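Automation update: drinks rounds at Flestton

The Werkon two-arm cell at Flestton moves from bench work to a staffed trial in February. Its task is limited to pouring water for the residents' drinks round. Delivery to rooms, thickened fluids and anything hot remain with care staff.
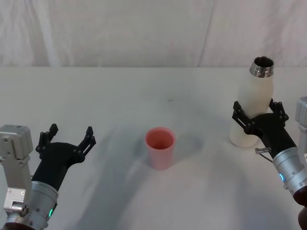
Staff on the afternoon round currently spend 60 minutes filling and labelling cups before the trolley leaves the kitchen. Under the trial, one person sets out the cups, starts the cell and checks each fill against the fluid chart. Bottles are to be presented uncapped and upright, with one gripper closed on the body and the other left open until a cup needs steadying. Cap removal stays a manual step for now. Brurkura, which maintains the cell, has set the bottle limit at 385 mL to keep the wrist load low during the tilt.

Two positions on the kitchen roster will change. Neither loses hours. The time released goes to assisted drinking, where the last workload review found the largest shortfall.
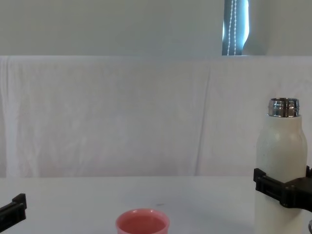 Training takes 2 hours and covers start-up, the stop button, spill response and how to record a short fill. Staff who have not completed it should not work inside the marked floor area. The trial runs for 12 weeks using the Zakharchenko logging sheet, and a paper copy will be kept beside the cell. Please record stoppages at the time they occur, including those cleared without help.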